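The lunch bag had been on top of the refrigerator since February, and Flynn Grimshaw took it down the evening before he was due back at the Farar boatyard. He had been off work with his shoulder for a long stretch – long enough to get used to eating soup at his own table at whatever hour he liked – and he found he was more nervous about the food than he was about the boats. A man could relearn a boat in a morning. But he had always been a poor packer of lunches, and the yard was a long way from anywhere that would sell you a sandwich.

So he cleared a white tabletop and set out what there was: the teal bag, a pear, a cucumber, a plastic box with a lid.

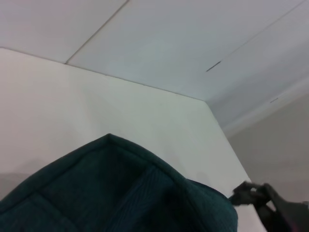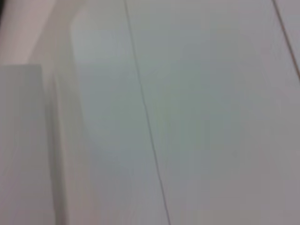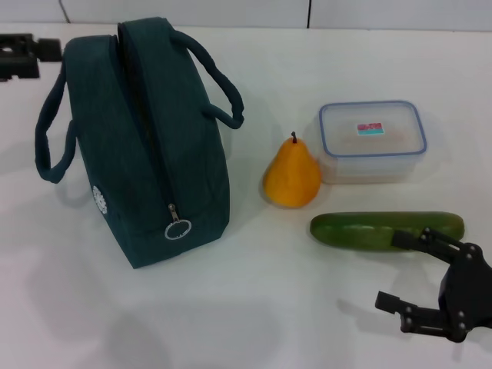

You start with whatever can stand being squashed, Aunt Pratulley used to say, and then you work your way up to the pear. She wasn't his aunt, or anybody's as far as he knew, but she had run the canteen at Kaltby for most of her life, and everyone who ate there was a nephew or a niece whether they cared to be or not. She had opinions on lunch the way other people have opinions on the weather or the mayor. A pear was a promise, she said, and you didn't put a promise under a cucumber.

Flynn thought about that for longer than a pear really calls for. The cucumber would go in whole, because once you cut a cucumber you have to do something about it, and he didn't want to do anything about it at ten at night. He could take the little knife from the drawer and slice it at noon, sitting on the slipway with his boots hanging over the water, and let the heel of it go to the gulls. The box was for the leftover rice, with the egg on top, and maybe the last of the pickled beets if they didn't bleed into everything. They always did bleed into everything. He decided on the beets anyway.

The bag had been a present from his sister, who had carried it all the way from Tuhiwai, stuffed with socks so it would hold its shape in her suitcase. It had a flower on the side, small and white, and the first week he brought it to the yard the men had made remarks about the flower. He had let them. Then it had come on to rain, one of those long sideways rains that gets into toolboxes and tobacco and the tops of your boots, and at noon he had unzipped the bag and taken out a dry roll and dry cheese and a dry paper napkin, and laid them out on an upturned crate like a man in a restaurant. There were no remarks about the flower after that. By the end of the month old Farar himself had asked, looking hard at the horizon while he did it, where a person might get hold of such a thing.

He smiled now, remembering, and spooned the rice into the box while it was cool enough to handle. The egg went on top, a little crooked. The lid needed a thumb pressed down at each corner, and the bad shoulder complained at the last one, so he changed hands and did it with the left. There was a way of doing everything with the left, he had found, if you were willing to be slow and look foolish for a minute.

It was 21 steps from the kitchen to the front door and he had walked them a great many times that winter, up and down, up and down, on the orders of the physical therapist, who had wanted 3000 a day and had believed him when he said he was doing it. Mostly he had been. Some days he had done 534 and called it weather.

The box went in flat at the bottom. The cucumber went beside it, standing on end and leaning a bit, like somebody waiting for a bus. Then he folded a dish towel into a sort of nest and set the pear down in it with the stem up, and drew the zipper closed as far as the handles, and stopped, and opened it again to put in the knife.

There was still room. There was always a little room with that bag, and it bothered him to send it out half full, so he went along the shelves looking. He found two ginger cookies in the tin, wrapped them in wax paper, and tucked one on each side of the pear. One was for him. The other was for whoever had been sweeping out his shed since February, and he would have to ask around in the morning to find out who that was.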